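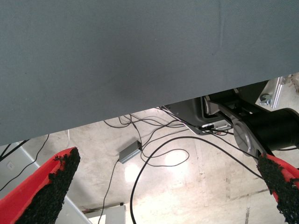
Grey-blue fabric panel over the concrete floor, with cabling at floor level.

Trenodwood workshop fit-out: progress report
Prepared by Melati Yusof for Ona Kütt, Cestero
December 12, 2023

Work done in this period

The main job has been the fabric panels. The first batch came from Pananis in the slate colour we agreed. The cloth has a fine texture and looks close to the sample you signed off, though it reads bluer under the overhead lights than it did in the office. One of the panels shows a faint upright line towards one side, which may be a crease or a seam. I have asked Pananis which it is and whether it will drop out. They have not replied yet.

The concrete floor has been polished and left pale grey as planned. It takes the light well and has a slight shine. It is not even in tone: there are lighter and darker patches, scuffs and some faint streaks. Thin dark lines run across part of it, either cracks or seams in the slab. Khunthong were asked to look at these and their view is that they should be left alone for now and checked again in March. I would like to keep to that unless you object.

Cables

The cabling at floor level is not finished. A small silver metal box is sitting directly on the concrete with black cables attached, and one of them runs up towards the edge of the panel. I do not want this left as it is once the room is in use. There are two ways to deal with it:

Fix the box to the wall behind the panel and clip the cables to the skirting.
Leave the box on the floor and put a cover strip over the cables.

The first is tidier but means taking a panel down again. The second can be done in a morning. Khunthong have priced both and the difference is small. My preference is the first.

Money

The grant for this stage was £2000. We have spent £956 to date, all of it on the panels and their delivery. The floor was paid for under the previous stage and does not appear here. The remaining balance will cover the second batch of panels and the cable work, with a little over for touching up paint by the door.

Delays

We are 2 weeks behind the programme. The first delivery was sent to the wrong unit and had to be collected, and the fitter then had another job to finish. Neither has added to the cost.

Next steps

The second batch, 8 panels, is on order. Before it is fitted I need an answer from Pananis on the line in the cloth, and a decision from you on the cable box. If the box is going behind the panel, the fitter should do both on the same visit. I will send the revised programme once the delivery is confirmed, with copies of the Pananis and Khunthong invoices.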